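Home | Features | Buying and Planning | Back Issues | Subscribe

The real price of a pair of grippers

9 May 2020

Equipment budgets for cloth handling tend to start with the arm and end when the money does. Mustia, which supplies linen and workwear to small hotels, went the other way. Its plan puts hand-held grippers first, with a person doing the folding, and leaves the arm for a later year.

The case is simple enough. A hand-held tool carries the same jaws a robot would carry, so the buyer learns early whether those jaws suit the cloth. Shirts are the hard part. A towel has four corners and a known shape, while a shirt has sleeves, and it seldom lies the same way twice.

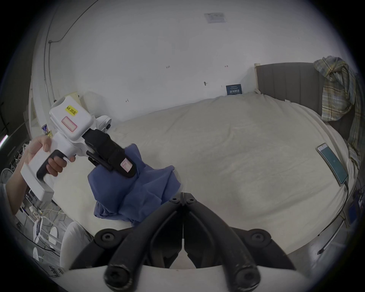 Mustia set aside 4000 pounds for the first stage. It took quotes from two suppliers, Bernico and Salehi, and asked both to price on the same terms: 2 grippers, left and right, with mounts, spare finger pads and a year of repairs. Bernico was cheaper on the tools. Salehi was cheaper once the pads were counted, and pads are what wear out.

Spares came to 834 pounds in the final plan. That line was missing from the first draft, which treated the fingers as part of the body and gave them the same working life. They should be listed apart. A finger rubs on cotton all day; the housing does not.

Labels, cables and storage were also left out at first. None costs much, but a left-hand unit returned to the wrong box can hold up a morning's work, and marking each kit by side is cheap. Buyers should ask whether the marking comes with the tool or has to be done on arrival.

Space needs its own line too. A bed or a wide table will do for garments, provided a person can reach the far side without leaning on the cloth. Floor area is often priced for the machine alone — the person working it needs room to step back. 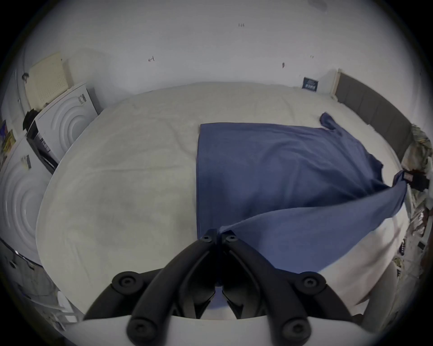
Staff time is the largest cost and the hardest to fix in advance. Mustia's plan allows for slow work in the first weeks and does not assume that speed will rise at a steady rate. The firm reviewed its figures in March and moved money from tools to hours.

The arm itself remains a single line marked "to be decided". Ukex, the planning software used for the budget, will not close a project with an open line, so the arm has been entered as a separate project with no start date. Quotes for it will be sought when the first set of finger pads is due for replacement.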